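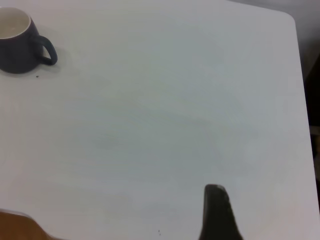 August, early, kettle not on yet

Slept badly again. Up before the bins went. Decided in bed that this would be the week I sort out the coffee corner properly, and then of course forgot the one thing I needed, which was to buy descaler. Wrote it on my hand. Washed my hand.

Anyway. New beans came from Shehu, the dark ones, 200 g bag, dearer than last time. Smell gorgeous. Tipped them striaght into the glass jar and put the bag in the drawer with all the other bags I am apparently keeping. Must chuck those.

Rules for myself, as of now:
One mug out at a time. The rest live in the cupboard.
Spoon goes back where the spoon goes.
Lid back on the jar the minute I'm done. They go stale, I moan, I buy more, round we go.
Wipe table before bed even if tired.

That last one I give till the weekend.

Did want to write down about the beans, before I forget. Sokorbridge market sells the paler roast and I've been buying it out of habit, mainly as it's on the way to the bus. Sour. Never finish it. The dark one is nicer with milk and I only ever have milk. Took me how many years. So: dark beans, glass jar, the spoon with the pale blue handle for scooping, and no more paper bags with a peg on.

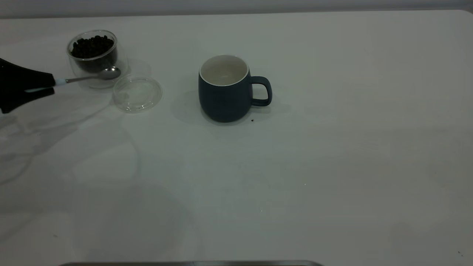 Later, after lunch

Rang Sterkico about the grinder. On hold for ages, the same nine seconds of piano. Woman was very nice in the end and said the burr is still under guarantee but I need the receipt, and the receipt is God knows where. Order number ends in 111, that much I do remember. Looked in the dresser, looked in the blue folder, looked in the other blue folder. Found the boiler manual and a birthday card I never posted. Posted it. Five months late, well, it's the thought.

Toast for lunch standing up. Then the post, then a walk up to Plulinport road and back in that horrid sticky heat, thought it would thunder and it didn't. Bought tomatoes. Didn't buy descaler!! Hand was clean, see above.

Legs ache. Should have worn the other shoes.

Also need to ring about the gutter, also need to answer the letter about the parking, also must defrost something for tomorrow. Mince probably.

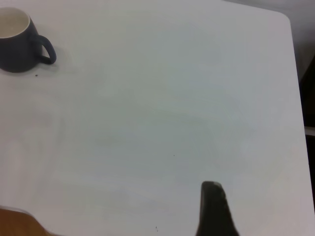 Thinking about whether to paint that wall or leave it. Cream would be warmer. I went off white when I had to live with a white table, it shows everything, and I mean everything. Smears right across the middle where a cloth has been, and little dark specks on it, one just under the mug. Dark blue was the right choice for the mug at least, hides the tea stains on the outside, though the inside is pale so not really a win. Maybe a cloth that isn't the old grey one. Put microfibre on the list, under descaler. And ask in the paint shop if they do the little tester pots still, last time I had to buy a whole tin of that green and it's in the shed yet, gone to rubber I expect.

Quarter to ten now. Receipt still missing. Will try the coat pockets in the morning, the winter ones, then the car. Mince is out. Window open a crack, bed.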